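New rules for home robot tests in simulation

The robotics group at Gerel has published a set of rules for testing household robots in simulated homes. The document has 17 pages and will apply to all member teams from June. It was prepared together with the software company Wutell.

Until now, each team decided for itself what to write down about a test. According to Noman Janjua, who led the work, this made it hard to compare results. 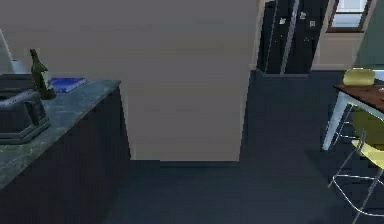 Under the new rules, a team must save the full layout of the virtual home before the first run and may not change it later. If a chair or a bottle is moved, the run gets a new number. Failed runs must be reported also, with the same details as the good ones.

The rules ask for at least five runs of each task, and every run must start from a written position. Teams must also say clearly when a result comes only from simulation – a robot that does well there may still not be ready for a real kitchen.

Before publication, the group checked 599 old test reports. Shagufta Rind, a safety engineer at Dinus, was one of the readers. "In many reports I could not find which version of the room was used," she said. "The numbers were there, but I could not repeat the test."

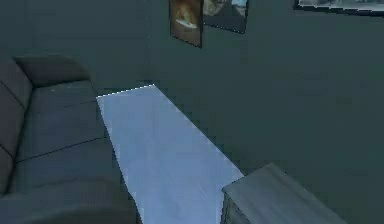
Eight teams have agreed to try the rules early, among them Dinus and Khattak. They will send their comments to Gerel before the final text is fixed. Small teams asked for a shorter form, and this request is still open.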